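Chapter 4
What a Label Leaves Out
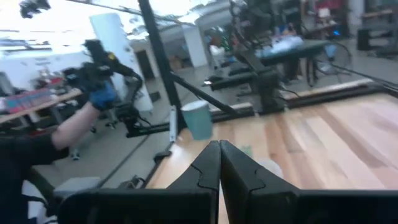 Most claims about "greener" packaging are true in the narrow sense, and this chapter asks you to distrust them anyway. A claim is made about one thing, measured over one stretch of that thing's life, and the person making it has usually chosen both. Take a plain paper cup, such as the teal one standing on the wooden table. Paper comes from trees, and trees grow back, so the cup sounds harmless. But a paper cup that holds liquid needs a lining of some kind, and the lining is what decides whether it can go in with the newspapers. You cannot tell from the colour of the outside.

Wendelin Plattner ran into this when he studied the cafés of Wenenlow. Of the 292 cups his students gathered one Wednesday, 198 carried a word or sign that suggested they could be recycled. The town's sorting plant at Hetport accepted 10 of them. The makers had not lied. Somewhere, in a plant with the right equipment, the rest could have been pulped – the label simply did not say where.

Plattner's study is often quoted as proof that such labels are worthless. We think that goes too far. One town, one day and one plant make a thin basis for a general rule, and he never asked how many of the cups would have reached Hetport at all. Section 4.1 looks at how the cups were gathered. Section 4.2 sets his results beside the Dema survey, which covered 100 shops and reached a much milder view, and asks who paid for each.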